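Why do hockey sticks need tape?

When I was 7 I got my first real hockey stick, a hand-me-down from my cousin in Turcotte, and I hated that the blade was bare. All the big kids at the Sanville rink had theirs taped up! So I asked my coach what it was for, and now I get to tell you.
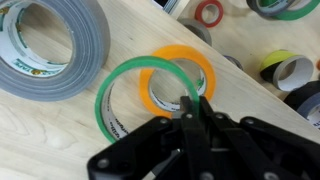
A puck is hard and slippery, and so is a bare blade. Put the two together and the puck slides right off. Cloth tape is a bit rough, so it grabs the puck for a moment and you can aim your pass. You wouldn't pick a thin green or orange ring of masking-style tape for that job (pretty colours, though), and the big fat silver-grey duct tape is one to leave for grown-up fixes. Ask for hockey tape at the shop.

I start at the heel, the part near the handle, and go round and round to the toe. Each loop covers a little of the last one. Then I press it flat with my thumb.

The top of the stick gets tape too! It makes a knob, so your glove doesn't slip off the end. Mine took 2 tries and came out lumpy, and I played 5 games with it anyway.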